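**Trumthorpe TG-2 – two-arm gear assembly cell, with simulation seat**

Supplied by Sibiya, Nellesstead. Page kept by Reshma Hlongwane, planning desk.

The TG-2 is a small cell for light plastic gear units. Two arms work over one shared table. Customers who come to us usually have a manual bench today, where one operator puts small spur gears on a carrier plate, and they want to know what it will cost to move this work to a robot. On this page we try to give the information you need before you ask for a quotation.

We sell the cell in two stages. The first stage is the simulation seat only. You receive the software model of the cell, we load your part drawings, and your engineers can try the grip and the order of assembly before any steel is ordered. The second stage is the hardware. You may stop after the first stage, and you keep the model.

In the first stage most of the time goes to the fingers. The standard fingers are black and wedge-shaped, and they suit a small gear that must be held by its teeth from both sides. If your gear has a soft rim or a very fine tooth, please tell us early. 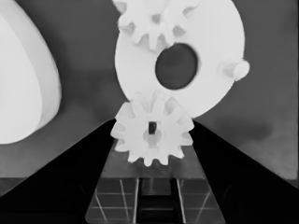 **Do we need to buy special fingers for each gear size?**

One pair of standard fingers is enough for most gear sets, as long as the smallest and the largest gear are of similar type. A special pair is quoted separately and takes longer to deliver than the cell itself, so it is good to decide this point in the first stage.

## What is included

The simulation seat contains:

- the cell model with two arms, table and floor
- part loading for one assembly
- one training day for your engineers, at your site or in Nellesstead
- support by mail for 14 weeks

The hardware stage contains the two arms with controllers, the table, one pair of standard fingers per arm, the guard fence and the start-up at your site. Compressed air is not needed. The transport is included up to your loading door – the way from the door to the final position is for the customer.

Not included are feeders, trays, vision lighting and any change to your building. We write this clearly because we had misunderstandings in the past. The feeder in particular can be a large part of the budget, and many first plans forget it. Some customers start with parts placed by hand on the table and buy the feeder in the next budget year. For a small series this is a reasonable way. In the model you can also place single gears directly on the work surface and try how close together they may lie before the fingers need more room.
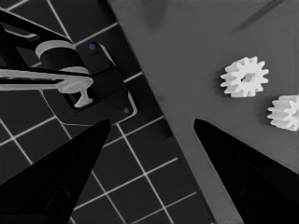 ## Price and planning

The simulation seat costs 3623 for one year, without tax. This amount is taken off the hardware price if you order the second stage in the same year. The hardware price depends on arm reach and fence length, so we give it only by quotation.

Please plan five weeks for the first stage. It can be shorter when the drawings are complete, but in our experience they are seldom complete. For the second stage, the delivery time is written in the quotation and is counted from your approval of the layout and not from the order date.

Ntombi Hendricks prepares the quotations. She will ask you for these things:

1. Drawings or solid models of every part in the assembly, also the parts you do not plan to automate.
2. The yearly quantity, and how it is divided over the months.
3. The free floor area, with doors and columns marked.
4. The person who will own the cell after start-up.

The fourth point looks like a formality, but please take it seriously. At Sadwood, where Hauke Engelhardt was responsible for the cell from the first meeting, the start-up was calm, and the questions came to us through one person.

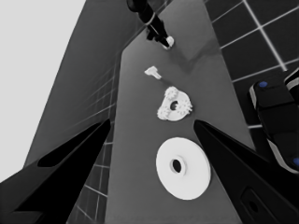

Table space is the thing customers most often plan too small. They measure the finished unit and add a little at the sides, and then they find there is no place left for the parts that wait. When you lay out your own table, count the loose parts as well as the assembly: a round disc lying flat, a plate that carries three small gears and a few smaller white pieces already use up a good share of the length, and both arms still have to reach in between them. We recommend that you test the fullest moment of your process in the model, and choose the table size after that.

## Running costs

The fingers are wear parts. Keep one spare pair per arm on the shelf. The arms need a yearly inspection, which Sibiya can do under contract or which your own people can do after training. The software seat can be extended year by year at the same price, and if you do not extend it, the model opens in read-only form.

The warranty on the hardware is two years. It does not cover fingers, and it does not cover damage after a program was changed with the speed limit switched off.

## Contact

Quotations: Ntombi Hendricks. Technical questions on fingers and layout: Kiri Cartwright. Existing customers with a service contract please continue to write to Zodwa Khumalo, who also has the spare parts list. The next training days in Nellesstead are in October – places are given in the order of registration.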